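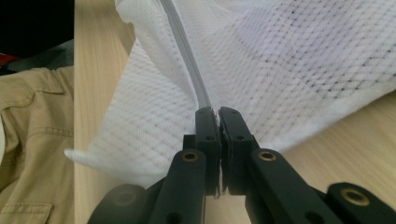

Valquíria Peixoto wrote to us in April that her Pulura hand gripper closed well on thick cotton but let thin cloth slip out, and she asked if the fingers were wrong. The fingers were correct. The grip setting was still at the factory value, and this section was not clear enough about it. It is now written again.

5. Setting the grip for thin fabric and zippers

Before you start, lay the fabric on a flat table. Mesh may be folded or gathered, but the place you want to hold must be free.

5.1 Open the fingers fully and release the handle.

5.2 Turn the grip dial to 2. The factory value is 4, and it is meant for thick cloth.

5.3 Bring the fingers to the zipper from the side of the slider. Keep one finger on each side of the zipper band.

5.4 Close slowly until the two fingers meet. The zipper and a little of the fabric next to it should be held between them.

5.5 Lift the fabric up to 36 mm and wait a moment. If it slides, put it down and turn the dial one half step higher.

5.6 Write the final value on the Jelus settings card.

Note: The dial value is kept when you change the fingers. Check it again after every change.

Note: With Šimko soft pads, start from the factory value and go down.

CAUTION: Do not close the fingers on the metal pull of a slider. It can mark the flat inner face.

CAUTION: Keep your own fingers away from the arms of the linkage while the gripper is closing.

If the fabric still slides after two corrections, clean the inner faces with a dry cloth and repeat from step 5.1. For spare fingers, contact Virkico and give the serial number of the handle.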